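Replacing Mismatched Handles on White Drawers and Doors
Jillosdale workshop notes, December 2023

Furniture collected over several years often mixes bar handles with square knobs. Record what is fitted before ordering anything. A bar needs two holes; a knob usually needs one.
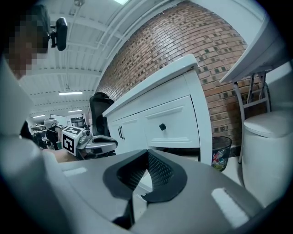
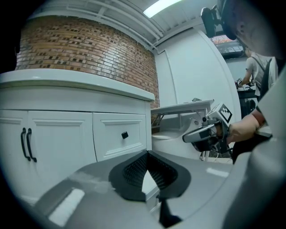
Both show white fronts with dark bar handles on one and a small square knob on another.

Measuring

1. Open the drawer or door and find the screw heads on the back.
2. Measure bars from screw center to screw center. Ignore the overall length.
3. Measure the thickness of the front at the screw hole. On a paneled front, the raised or recessed area differs from the edge.

Fitting

1. Remove the old screws by hand.
2. Fill unused holes with two-part filler. Let it cure, then sand flush.
3. Tape the front before drilling. Mark the new centers on the tape.
4. Drill from the face with a scrap block clamped behind.
5. Tighten by hand until the handle no longer turns.

Touch up chips with matching paint. Leave the drawer open for 10 hours.

Template drawing: Oldřich Matoušek, sheet 588.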